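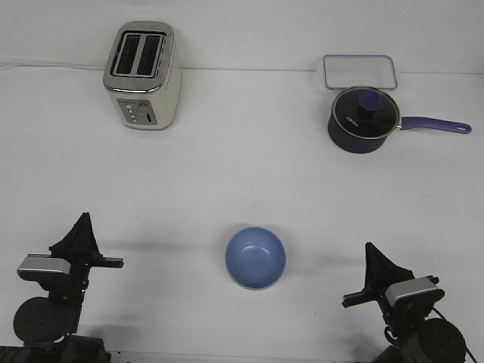 Gripper offset fault, two-arm tabletop cell, Velside. The left arm began losing its wrist zero in September, and every motion computed from that zero was wrong by the same amount and in the same direction. With both arms parked at the front corners and the fingers up, a wrist error is hard to notice by eye, and the startup check only reads the joint encoders. The encoders agreed with each other. The check passed each time, including on the Sunday morning run when the fault was finally logged.

The task is a short one. The left arm takes the bowl by its rim, lifts it, moves it toward the back of the table and sets it down. The right arm holds clear until the left has released. The toaster and the saucepan are fixed obstacles in the planner and have keep-out volumes around them, with extra margin on the saucepan handle.

Zsolt Antal wrote the task in Kidar and ran it 2,955 times before the fault was logged. He kept the rim grasp from the first version. Consolacion Castillo had asked for a grasp from above with the fingers wider, but that needs a second approach path and was put off.

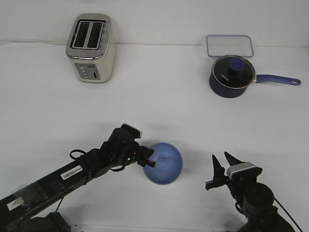
The approach to the rim is the part of the cycle with the least tolerance. Finger force is limited in software, and the limit is active only after the controller believes contact has been made. If the wrist zero has drifted, the controller expects contact later than it happens, and the arm continues at approach speed. A fingertip at the left rim, as here, can then push the bowl sideways toward the right gripper. The right arm is not watching for this. It treats the bowl as the left arm's property until release, and it will not back away.

Event as logged: the left arm made early contact and continued for 300 milliseconds. The bowl slid, the left arm reported a good grasp, and the lift was made with nothing in the fingers. The right arm then moved in on a release signal that should not have been sent. Antal pressed the stop. There was no injury and no breakage. One finger pad on the left gripper was replaced.

The stop itself worked as designed, but the restart did not. Fleven, our cell controller, came back up with the old wrist zero still in memory and offered to resume at the step where it had been stopped. Castillo declined the prompt and cut power to both arms. The resume prompt has since been removed for any stop made by hand.
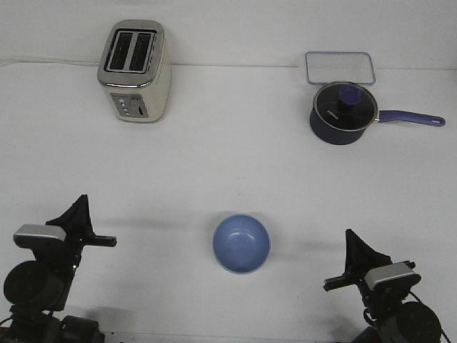

The cause was a set screw on the left wrist coupling. It had backed out far enough to let the shaft slip under load, a little at each lift. The encoder sits on the motor side of the coupling and could not see the slip. The right wrist was opened for comparison and its screw was tight. Both screws were refitted with thread locker, and paint marks were put across the couplings so that movement shows at a glance.

Changes now in force:

Wrist zero is checked against a fixed touch point every 30 cycles. An error over 3 millimeters stops both arms.

The force limit is active for the whole approach — it no longer waits for expected contact.

Release is reported only if finger width at the lift matched the stored width for the bowl rim.

The right arm holds until it gets both the release signal and the width result.

Still open: the grasp from above, and a second encoder on the output side of the wrist. Evangelista has quoted for the encoder. Until it is fitted, the paint marks are to be looked at before each shift and initialed on the cell sheet.

Velside Automation Lab | Contact the cell desk | Copyright Velside | Back to top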